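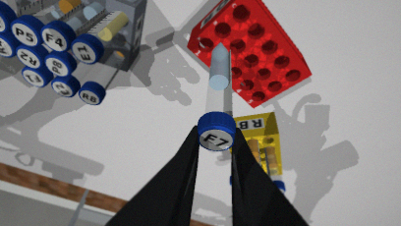
About Stureck

Stureck tests whether robots can do chores. We take routine manual jobs from homes, stockrooms, small workshops and labs, write them up as fixed tasks, and run other people's control software against them. We publish the score and the conditions under which it was obtained. We do not build or sell robots.

What we test

A task at Stureck is a written instruction, a starting layout, a time limit and a pass condition. "Put the tube marked F7 in the red rack" is a task. So is "hang the mugs" and "sort the returned fasteners by thread." The instruction is given to the software once, in ordinary English, with no coordinates and no hints.

Tasks are grouped by what makes them hard. Sorting tasks test label reading and selection among near-identical parts. Insertion tasks test alignment. Clearing tasks test what the software does when the layout is untidy and the order of moves matters. Cloth and cable tasks are kept in a separate group and are scored separately, as results there do not track results anywhere else.

Most of our runs are done in simulation. Each task is run 1000 times with the starting layout varied: racks turned, labels rotated or upside down, shadows moved, other objects in the way. Tasks that reach 900 passes go on to the bench at our Volthorpe site, where the same layout is set up with real parts. We report the two results side by side and do not average them. The gap between them is usually the most useful figure on the sheet.

Where things stand

Customers ask whether a machine can do the job yet. The answer depends on how the job is cut up. Picking one rigid, labeled part and placing it in a rack with known spacing is close to routine in simulation and fair on the bench. Doing the same thing when the target is half hidden by another rack is less reliable. Errors in this group are mostly grasp errors, followed by correct handling of the wrong part.

Household work is further behind. Loading a dishwasher with one kind of plate passes. Loading it with what comes off a family table does not, on any system we have scored. Folding towels passes if the towels arrive flat. Shop-floor work falls in between, mainly on account of fixtures, which remove a good deal of the uncertainty before the robot starts.

Recovery remains the weak point across all groups. A person who drops a tube picks it up. Most of the software we test continues with the next step, places nothing, and reports the task as complete. We changed our pass condition in January to count a false completion report as a separate failure class. Scores published before that change are marked on the results page.

How we work

Dineo Sibiya founded Stureck after running sample handling for a contract lab in Kevthorpe, and still writes the sorting and insertion tasks. Yolandi Shezi maintains the simulator, including contact, friction and lighting. Yolandi Mthembu runs the bench. Rekha Poojary is responsible for scoring and signs off every sheet. Lachlan Lowther handles submissions and is the right contact for anyone who wants software tested.

Scoring is done from logs and final object positions. Where the log and the final position disagree, 2 reviewers look at the run independently. Each submission is allowed 3 attempts per task group in a calendar year. All attempts are published, including withdrawn ones.

Funding

Stureck is paid by submission fees and by an annual contract with Saithong, which uses our insertion tasks in its own purchasing. Saithong sees results when everyone else does. We do not accept equity or equipment from companies whose software we score.

Visits to the Volthorpe bench are by appointment. The bench is closed on Sunday.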